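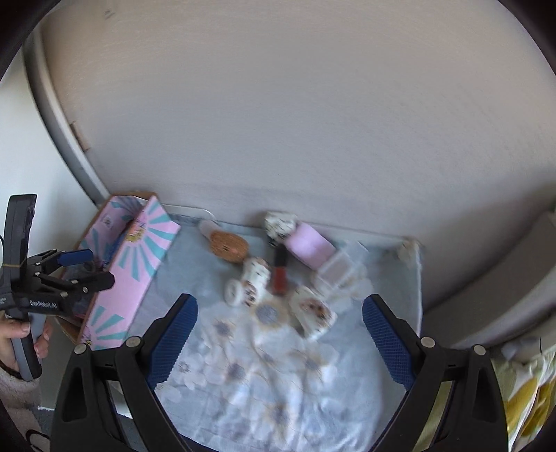
Do you need to print your boarding pass if it's already on your phone?

Most of the time the phone is fine, but some airlines and some airports still want paper, so check the booking email before you leave home.

I got caught by this in September 2026, on a Friday, flying out of Hergate to see my friend Nelly Valderrama in Omport. I'd checked in on the app the night before and had the code saved. What I hadn't read was the line further down the email saying that passengers on that route had to show a printed pass at the gate. The desk will print one for you, but they charge 15 pounds for it and the queue was long. I paid, mostly because I had no time to argue.

It isn't a huge amount of money. My ticket was 100 pounds return with a small bag, so it still came out cheaper than the train. It annoyed me all the same, as I have a working printer at home and a box full of paper.

On the way back I did it properly. Nelly doesn't own a printer so we walked down to the library, where it cost a few pence. I printed the pass, the booking page and the bus timetable from the airport, and folded the lot into my passport. The man at the gate tore off the bottom of the pass and gave me back the stub. I hadn't seen anyone do that for years.

I asked Majdi Sleiman about it at work, as he flies more than I do. He keeps a screenshot of every pass instead of relying on the app, which has logged him out before now, once while he was standing at security. He also takes a paper copy if he's changing planes. I've started doing both. The screenshot needs to show the whole code, with the brightness turned up when you get to the scanner.

A few other things from the trip, in case anyone is going the same way. The 441 bus from Penine to Hergate airport leaves from the far side of the station, by the taxis, and the stop has no shelter. There were 3 of us waiting on the Friday morning and it came on time. The bag drop opens two hours before the flight and not a minute sooner – I got there early and stood about. The café past security, Hsieh, does a decent egg roll, though the seats by the window were all taken.

I'm going back in October, this time with a bigger bag. The pass for the outward flight can't be printed until the week before, so I've put a note on the fridge.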